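Subject: Re: [wemham-homeworkers] Sore wrist, what helps?
From: Danuta Zalewska
Date: 2019-06-06

Dear Nigel and all,

Thank you for your message. I quote the part I would like to answer:

> I do the parish index in the evenings, 1246 entries so far, and by nine
> o'clock my right wrist is complaining loudly. Has anybody changed their
> table or their chair and found it worth the money? Lucinda tells me to
> buy a tall desk but the one she showed me in Hayes is more than 200
> pounds and I am not convinced.
> Nigel Fairclough

I had the same trouble in January, when I was translating a long manual with 3144 lines, and I would like to share what I have learned. Please excuse me if some of it is already known to you.

First, the height of the chair. My chair was too low, so my forearm was going upwards to the table and the wrist was bent all the day. I put a firm cushion on the seat and a thick book under my feet. It cost me nothing and the pain became smaller after one week. I would try this before any purchase.

Second, the distance. I used to keep the mouse far to the right, behind the number keys. Now I use a short keyboard without numbers, and the mouse can stay nearer to my body. For your index you probably need the numbers, so perhaps you can move the whole keyboard a little to the left. Yolanda Obi wrote to this list that she uses the mouse with her left hand on every second day. I tried it also, but I was so slow that I became angry, and I stopped.

Third, the pauses. I have a kitchen timer and I stand up when it rings. It is the part which I forget most often, especially when the text is interesting.

About the tall desk I cannot say much. Thirumalai Mudaliar bought one from Drundberg and he is satisfied, but he has a back problem and not a wrist problem, so I think it is a different question. If your pain goes into the fingers, or if you wake up in the night because of it, please go to the doctor and do not wait as I did. The waiting list for the physiotherapist in Wemham was quite long.

One more small thing. The gel wrist rests did not help me. The one I bought pressed on the wrong place, and I gave it to my sister. A simple flat pad is enough for me. If somebody would like the exercises which I received, I can scan the sheet and send it to the list at the weekend.

With kind regards,
Danuta
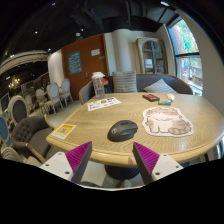 P.S. Nigel, I have also not forgotten your question about the Polish surnames on page 181. I will write to you separately, as it will not be interesting for the others.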